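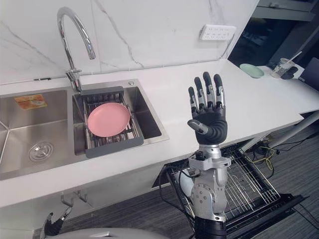 Chenxi Xia asked, when I passed an early draft of this round, whether we should be chasing more examples at all or just better ones. Fair question, and it's been rattling about in my head ever since, so I'll try to answer it as I go!

Category: Project updates / Brindeck kitchen work

April 2, 2022

Hello Sioned, and thanks for being so patient with us. You wanted to know where the Vaughan money has gone since the last update. Mostly it's gone into plates. The plan you signed off was a set of dishwasher loading examples for Ara (our name for the learning system, in case it's got lost among the other names), and we've now got 294 that I'm happy to keep. Each one is a full go: reach, grip, lift, carry, let go. Hefin drives for most of them and I do the labelling in the evenings with far too much tea.

The labelling is slower than I told you it would be. I'd planned on marking the start and end of each go and leaving it at that, but Branwen wanted the grip and the release marked separately, and she was right (annoyingly). When Ara fumbles in our tests it's nearly always in the second or so before the hand closes, and without that extra mark we couldn't pull those bits out and look at them side by side.

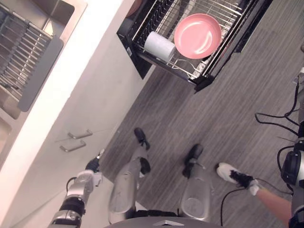

We've also changed how we deal with the failed goes. In the first few weeks we binned them, which in hindsight was a bit daft – a dropped plate tells you plenty. Now they go in their own folder with a short note on what went wrong, and Ara gets to see them too, tagged as ones not to copy. It's early days, but the last 3 training runs have been steadier than anything we had over the winter.

So, back to Chenxi's question. I think it's both, but with the weight on better. Almost 9 in every ten of our keepers start with the plate lying flat, and that's far too cosy. Real kitchens have plates leaning and stacked and shoved in sideways, and I'd like the next batch to be full of those. We'll probably end up with fewer goes per session, and I'd rather warn you now than have you wonder in July why the total has slowed down!

Spending is on track apart from the spare fingertips, which we get through faster than I budgeted for. I've moved a little across from travel to cover it, as the Zulascombe trip came in cheap.
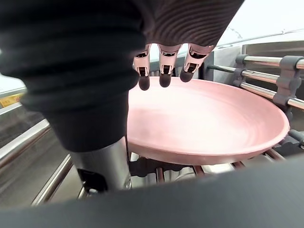

What's next

Hefin is writing up a starting position sheet so that whoever's driving sets out the crockery differently each time. Branwen will recheck a batch of my labels (gulp). After that we'd like to try bowls and cups properly, and I'll send you the results from those whether they're good or not.

One thing I need from you: could you let me know if 7 more sessions is still all right under the current grant, or do I need to fill in the form again?

Shares: 3 | Comments: 9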